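Hard Water and the Small Dye House

Water at the Kevirico mill leaves the well at 400 parts per million of hardness. Reactive dyes tolerate far less, and the shade drifts from lot to lot.

The mill put in a Triltix softener in March. Hardness at the dye kettle fell to 24, and salt use settled at 88 pounds a week – more than the quote allowed.

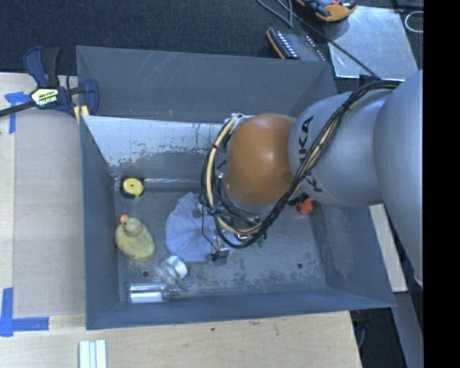 Rinse water is a separate matter. Gittins, the older mill downstream, still rinses with untreated water and corrects the shade at the final bath.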